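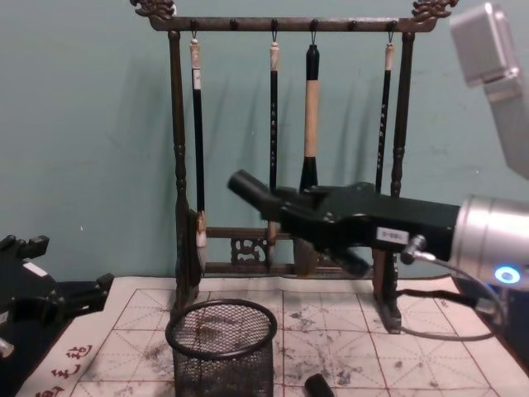 Chapter 2
Hair, Bristle, and Fiber

A brush is a bundle of flexible material fixed to a handle, and almost everything it can do depends on what the bundle is made of. Animal hair tapers to a natural point. It also has tiny overlapping scales along its surface, and these help it hold water, ink, or thin paint. Calligraphy brushes are often hung from a rack with the tips down, so that water drains away from the handle and the hair keeps its shape. A house painter's brush is built for heavier work and is usually stored flat or hung in a paper cover.

This chapter looks at three groups of material: soft hair, stiff bristle, and synthetic filament. Soft hair comes from animals such as the goat, weasel, and squirrel. Bristle comes from hogs. Each bristle splits at the end into several fine branches called flags, which carry paint and spread it evenly. Synthetic filament is mostly nylon or polyester, and makers can taper or split the ends to copy what hair does naturally.

We will follow one small maker, the Hurkeck Brush Works, through a single season. Its order book for May lists 1,374 brushes in 70 patterns, and all but 277 of them were filled with hog bristle. Section 2.1 explains how the raw bristle is washed, sorted by length, and tied. Section 2.2 covers the ferrule, the metal band that joins the bundle to the handle.

Terms to know: ferrule, filament, flag, belly, taper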